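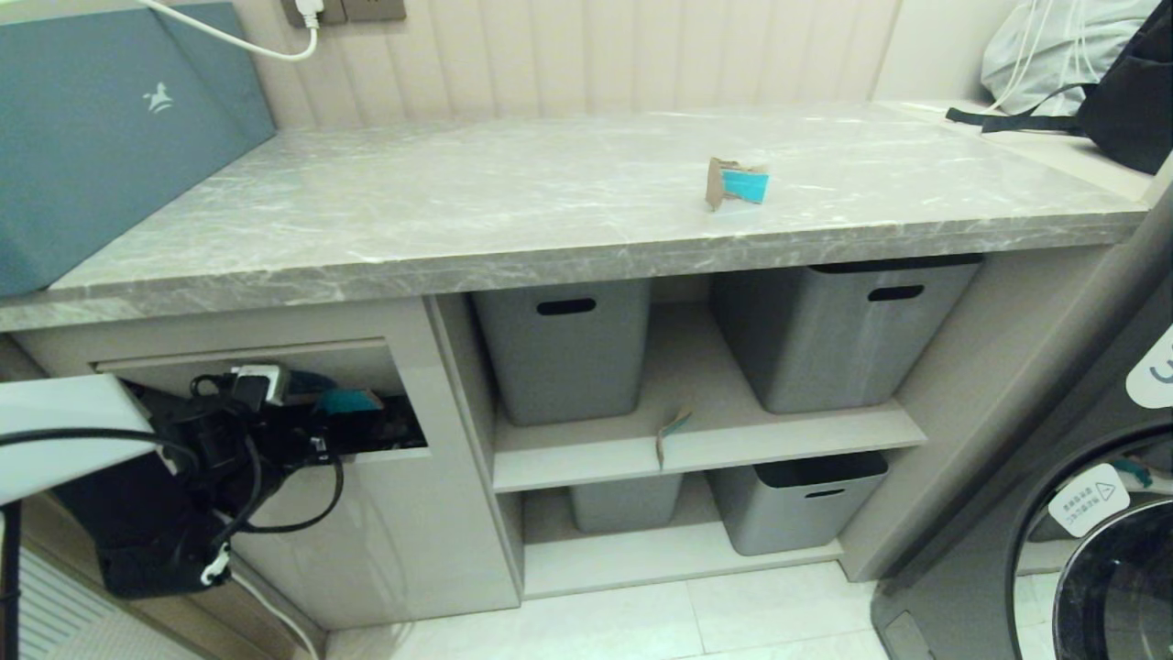

Laundry counter – marble or just go laminate?

tansy_k
Redoing the laundry this June and stuck on the top. Husband wants marble, the grey kind with white veins. Quote from Tralano is 846 installed, its a short run so not crazy. Laminate from Omotis is way less. I'm worried about bleach, detergent drips, all that. Anyone living with marble in a laundry room? Regrets?

Total budget for the room is 4,000 and the cabinets already ate a big chunk.

drybasement
Don't. Marble etches. Anything acidic, vinegar, some stain removers, dull spot forever. Had it in a bathroom, never again.

pegboard22
We've had it 11 years over the washer and dryer. It has marks. I don't care, it's a laundry room. Wipe up the spills and seal it when water stops beading.

drybasement
"It has marks" is kind of my point though

pegboard22
And laminate swells at the seams the first time a bottle leaks overnight. Pick your damage.

tansy_k
Ok so whats the sealing like? How often? Is it a whole weekend thing

pegboard22
Half an hour. Wipe on, wait, buff off. We do it once a year maybe, skipped a couple. Let it sit overnight before you put anything back.

moss_and_rye
Sealer doesn't stop etching, just so everyone's clear. Stops stains soaking in. Two different problems and the stores love to blur them. Ask for honed if you're set on marble, the dull spots show less than on polished.

tansy_k
Didn't know that, thanks. Sample from Tralano is polished. Will ask.

longhallway
More important question – where are your outlets? Everyone obsesses over the top and then the socket ends up behind the dryer. Put one above counter height. You WILL want to charge the stick vac or plug in an iron. And whatever top you pick it turns into a dumping ground, bags, boxes, returns. Ours hasn't been clear since we moved in.

tansy_k
Lol yes already planned one on the wall above. Electrician is coming before the panels go up. And I fully expect the dumping.

drybasement
Panels? Behind a laundry counter?

tansy_k
Fluted ones, cream. Prasis does them in a moisture rated version

drybasement
Good luck getting lint out of the grooves

longhallway
Soft brush on the vacuum. Takes a minute. We have something similar in the hall and it's fine.

moss_and_rye
Leave a small gap where the panel meets the stone and run silicone in it. Ours was set tight, then water wicked up the back and the bottom edge puffed. Had to pull 12 of them off and redo.

tansy_k
12!! ok noted. Silicone it is

quartz_or_bust
Nobody said quartz yet?? Looks like marble, no sealing, done. Adebisi had remnants when I went, bring your measurements and ask for the offcut rack. Mine came out cheaper than the laminate quote.

pegboard22
Quartz doesn't love heat though, careful if you iron on it

quartz_or_bust
who irons on the counter

pegboard22
me. with a pad

moss_and_rye
Offcuts is a good shout for a short run. Check the thickness first tho, remnants are often the thin stuff. If you want the chunky front edge they have to miter it and that's extra labor.

tansy_k
Calling Adebisi in the morning. If they have a grey with veining I might be able to sneak it past him. Will post back with prices.

drybasement
Get the edge price in writing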